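Vanby Line Passenger Safety Program
Progress report to the funder, second period
2018-10-26

Work since June has centred on fire detection and evacuation in the older passenger cars stabled at Vanby yard and Fosberg depot. The program is on budget. One of the four work items is behind schedule.

1. Smoke detection
Detectors are now fitted in 33 cars. Wiring took longer than planned in the sleeping cars, where the ceiling panels had to come down before the old cable could be reached. Three cars at Fosberg failed their first alarm test and were rewired. All three passed on the second try. 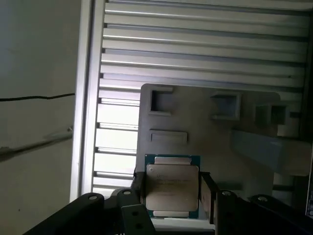

The alarm log from each car is sent to the control centre at Vanby when the train is powered. Cars parked without power still depend on the yard patrol, and we have asked the depot manager for a written patrol schedule covering nights and weekends.

2. Staff training
Fosberg crews have finished the half-day course on extinguishers and door releases. Vanby crews are partway through — shift changes over the summer pushed two sessions into the fall. Attendance sheets are in Appendix B.

3. Inspection records
The paper inspection cards have been typed into the Asach database, 1,208 entries in all. A number of the older cards give no car number and have been set aside. We don't expect to match all of them.

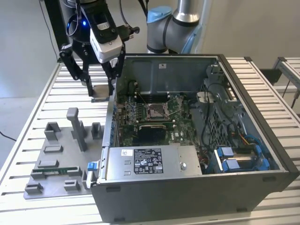
Robot arm and gripper beside an open desktop computer tower.

4. Yard access
This is the late item. The new fence on the north side of Vanby yard is waiting on a drainage permit from the municipality. The gates and lighting are in storage and paid for. If the permit arrives before the ground freezes, posts can go in this year — otherwise the work moves to spring and we will need to carry the unspent portion forward.

Next period
Finish training at Vanby, fit detectors in the remaining dining cars, and run a night evacuation drill at Fosberg. A revised cash flow is attached as Appendix C.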